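Fold the Sweater, Skip the System

Ok quick one, I have laundry on the bed and the dryer is going to beep at me in 5 minutes, so this will be short and a bit cross.

I am against folding systems. All of them. The standing-up kind, the kind with the plastic board, the kind where you roll every T-shirt into a sausage and line the drawer with sausages. I tried them. I gave each one a fair run, more than fair, and what I have at the end is a dresser that looks exactly like it did before plus a plastic board under the bed.

The last straw was the Drustico method. Somebody in the comments here told me to try it, so I did, back in September. There's a chart. Knits get folded one way, half-knits another way (what is a half-knit), sleeves in first, then thirds, then a turn, then thirds again. The whole chart has 87 steps if you do every garment on it. Eighty-seven! For clothes! I got as far as cardigans.

My problem with all this is simple. Folding is a small job. It wants to be a small job. You stand at the bed, you pick up a thing, you make it flatter and smaller than it was, you put it on the pile. Done in the time it takes the kettle to boil. The moment there's a chart it turns into a big job, and big jobs get put off, and then you have the chair. You know the chair. Mine had up to two weeks of clothes on it during the Drustico period and I was getting dressed off the chair like a student.

So, sweaters. Sweaters are where the systems people really go to town, and sweaters are where I get letters. Hanging is bad, fine, I agree with that one, the shoulders go pointy. But folding a sweater takes four moves and I'll fight anyone who says different.

Lay it on the bed. Not the floor, not your lap, not the arm of the couch. The bed is the best folding table in any house and it's already at a decent height and it's free. Make it first, even badly. Just pull the sheet straight. A sheet with a busy pattern is even better in my opinion because you stop fussing about whether your edges are parallel.

Pull the sleeves out by the cuff. The cuff! People grab a sleeve in the middle and drag, and the knit stretches, and then they wonder why one arm is longer. Ribbing is made to take a tug, the rest of it isn't. Take hold of the cuff, bring it out to the side, let the sleeve follow along behind. Then across the body, one and then the other. Then in half. Thats it. That's the fold.

Is it beautiful? No. Does it fit in the drawer? Yes, and next to the other ones too, and when I want the green one I can see the green one.

I had a reader tell me I was going to ruin my good knits this way. My good knits. I own one, from the Gomcombe outlet, and it has been folded in four moves every week for years and it is fine. A bit bobbly at the elbow. That's from leaning on the counter.

The other thing I hear is that kids need a system or they'll never learn. I think it's the opposite way round. Give a kid a pile and a bed and tell them make it flat. They'll do it. Might be wonky. Give them a chart and they'll cry, and so will you, I've seen both. Leave the wonky ones wonky, too. If you refold everything after they've gone out of the room they know, and next time they don't bother.

And the price of it all. The Treltach drawer dividers, the labels, the little cedar blocks, the set of matching boxes with the linen lids. I added up one of those "starter" baskets on a shopping site last month, just to see, and it came to 629 dollars. To put away clothes that cost less than that all together. I closed the tab and went and folded a towel.

I'm not saying live in a heap. I like a tidy drawer as much as the next person, I like opening it and seeing color. I'm saying the bar is lower than they tell you, and you can get over it in your socks while the radio's on.

There's the dryer. Sheets this time, and dont get me started on the fitted one, I ball it up and shut the door on it.

Sweater on the bed, cuff first:

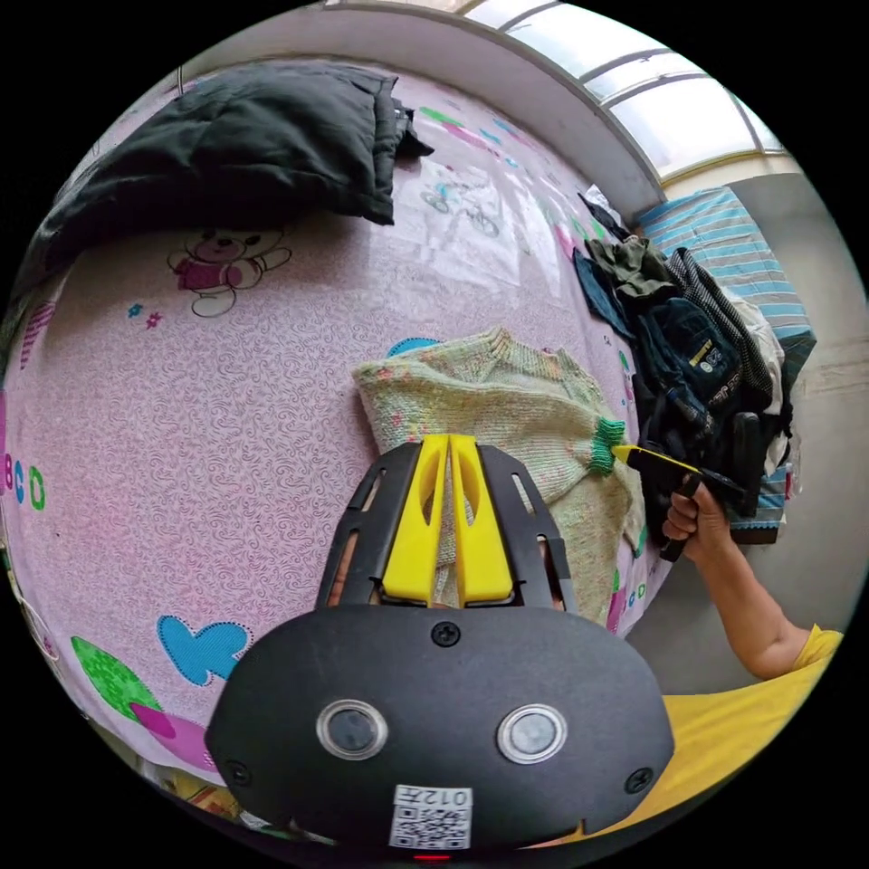 Letters and complaints

Yes, I got the ones about ironing pillowcases. Still no. The reader who asked where to send the unused Magalhães shelf inserts: try a school, they always seem to need something to put paper in. More next time, if the pile allows.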